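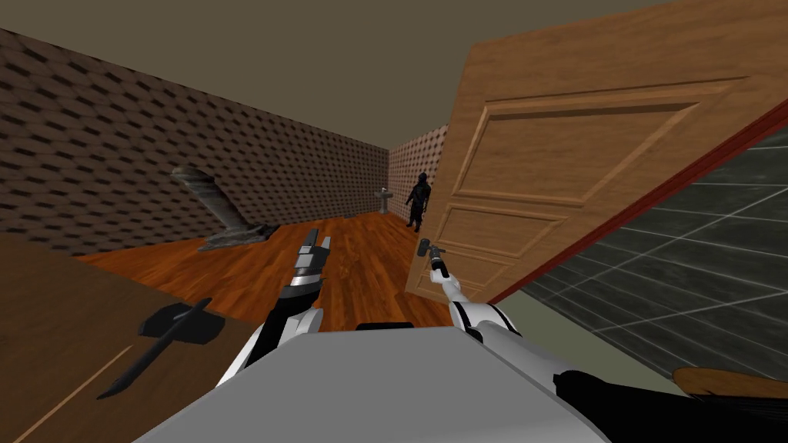 ## Visit to the Namuda racing workshop, 2023-12-21

I follow open-wheel racing for many years, but I had never been inside a team's building. Namuda opens its doors one day each winter, and this time I got a ticket. They let in 199 visitors, in small groups.

Our guide was Rory Skinner. He began in the gearbox room, where every unit is taken apart after 700 miles. I had expected much noise, but the mechanics worked almost in silence. Then we saw the seat shop. A driver sits in a bag of soft foam until it becomes hard, and the seat is cut from this shape. It takes a full morning.

The car from the Dalura race in May stood in the next hall, still with the broken left side. The team keeps it for study. The new side panels, made by Matei, are thicker and add almost 194 grams each.

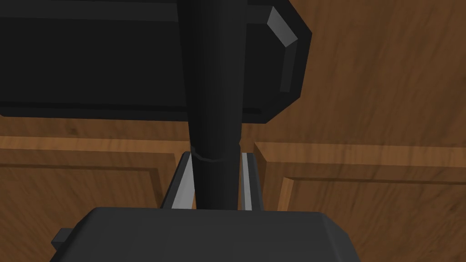
Wichai Klinhom found the panels a good step, but he wished that the team would talk more about the barriers at Dalura, which in his opinion did more damage than the car's own weakness.

Rory answered that the track has promised new barriers on the back straight before next May. Lunch was soup and bread in the canteen. The bus to Naltus station leaves from the back gate, and the last one is at 5:40 p.m.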